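Can you really tell what a river fish eats from a bit of its fin?
Posted in Freshwater and Rivers

Elvira Usuga
25 December 2024

Our creek group at Dirnudside has been sent a glossy summary saying the redfin in our stretch are "primarily sustained by terrestrial inputs", meaning bugs and leaves falling off the banks. They worked this out by snipping a piece of fin from each fish and running it for carbon and nitrogen isotopes. No guts opened, no one watching anything feed.

I'm not a scientist, but I've cleaned plenty of redfin out of that creek and what I find is yabbies and small fish. Now the council wants to use the summary to argue that the weed beds don't matter and can be cleared before next November. Is the fin method sound, or am I right to smell a rat? The fish were all caught on two visits, if that makes a difference.

Skanine

The method is fine. The conclusion you've been handed is another matter.

Carbon in a fin reflects what the animal has been building itself out of over weeks or months, so it does tell you something a stomach can't. A stomach is last night's tea. But the fin doesn't say "beetle" or "yabby". It gives you a pair of numbers, and somebody has to compare those with the numbers for everything the fish might have eaten. If they didn't collect the algae and the weed, and the yabbies living in it, from the same creek in the same season, then they borrowed those values from somewhere else, and I'd want to know where.

The other trouble is overlap. Leaf litter and some kinds of algae can come out looking nearly the same on carbon. When that happens the mixing model will still spit out a percentage, and it'll look very tidy on a bar chart. Ask for the spread on that percentage. If it runs from a small share to nearly all of it, you haven't learned much.

Your yabbies don't rule the result out, by the way. A yabby that lives on rotting gum leaves carries the leaf signal up into the fish. So "sustained by terrestrial inputs" and "full of yabbies" can both be true, and neither one says the yabbies can do without weed to hide in. I'd put that last bit to the council in writing.

Two visits is thin. Were they both in the same season? I'd guess they were. 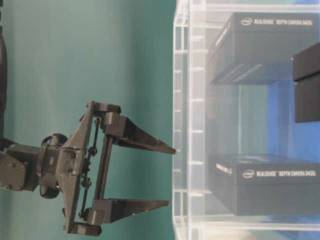 Gripper and clear shelving, green wall behind.

Pacheco

Stomachs are the only thing I trust. Open the fish and look. Did it for years on the lake and never needed a lab.

Pleveo

With respect to Pacheco, stomachs lie too. Soft things like worms are mush within hours, while yabby claws and beetle shells hang about for ages, so hard-bodied food gets overcounted every time. Plenty of fish come up empty as well, and redfin are good at bringing up their dinner on the way to the boat.

Elvira, ask the council for four things: how many fish and what sizes, which food sources were sampled and when, whether fat was dealt with before the carbon was measured, and the raw values. Size matters a lot with redfin. Little ones pick at plankton and insects, big ones eat other fish (including little redfin), and lumping them together gives you an average fish that doesn't live anywhere. If all you get back is the glossy summary again, I'd treat it as an opinion.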